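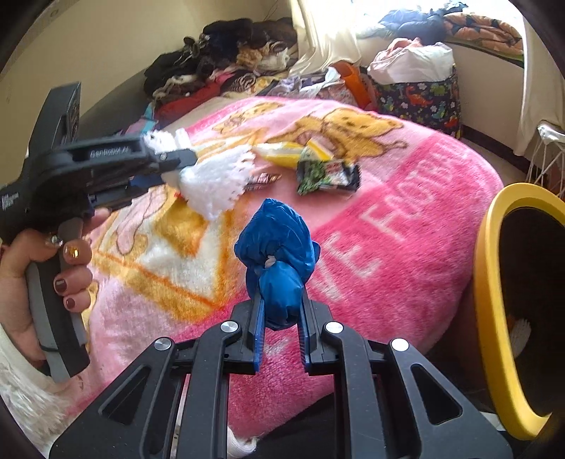

Crochet blanket shedding like crazy after one wash - can it be saved?

Posted by Colette Huet, December 29, 2021

Hi all, long time reader, first time posting. I finished a baby blanket for my niece last week and I'm kind of heartbroken. It's a fluffy white yarn I got at the Horkeck outlet when they were clearing out the bins, no label on most of it, 13 skeins for almost nothing. I should have known, right?

I washed it once on gentle with cold water and now the edge loops are all stretched out and raggedy, and every time I pick it up I get fuzz on my sweater. The middle is fine. The border is a chain loop thing I sort of made up as I went (ch 5, skip 2, single crochet, all the way around) and I think that's where it went wrong. It was 115 stitches across before the border, if that matters to anyone.

Do I rip out the border and start over? Do I block it and hope? And is shedding something that stops, or is it going to be like this forever? I don't want a baby eating fuzz. She's due in March so I have some time, but I also have a job and two kids of my own.

Fotini Zacharopoulos

Oh no, I'm so sorry! I've been there with a cardigan I still can't look at.

Two separate problems here, I think. The raggedy edge is the easy one. Chain 5 over 2 skipped stitches is a lot of slack, and a brushed yarn has nothing to hold it in place once it's been wet. I'd take off just the border (go slow, fluffy yarn grabs itself, and if it really won't budge stick it in the freezer for an hour and try again - sounds silly but it works for me) and put on two rounds of plain single crochet with a hook one size down. If you still want something frilly, do a small shell on top of that. The plain rounds give it some backbone.

The shedding is harder. Some brushed yarns let go of the loose stuff in the first three or four washes and then settle down. Others just never quit. Put it in a zippered mesh bag, wash it cold, then tumble on no heat for ten minutes with a clean towel and look at the lint screen. Do that a few times. If the screen is just as full on the fourth go as it was on the first, I wouldn't give it to a newborn. Hang it over the rocking chair and make her a plain cotton one.

Also, do you know what the fiber is? Snip a bit of the tail and ask at a yarn shop. The ladies at Bakalis in my town will look at anything you bring in and they've never once made me feel dumb about it.

Markos Rallis

just buy a new one lol. my wife got one at the Imiston mall and it's been washed a hundred times

Syahrul Yusof

I agree with Fotini on the border, but I'd block it first and see, it costs you nothing but an evening. Lay it flat on towels on a spare bed, pat it into shape, pin every few loops and leave it completely alone until it's dry. Mine took two days in winter. If the loops spring back to something you can live with, great, you saved yourself all that ripping out.

One more thing - please don't use fabric softener on it! I did that on a throw with 83 squares and it went limp and shed worse than before. A little splash of white vinegar in the rinse is all I use now.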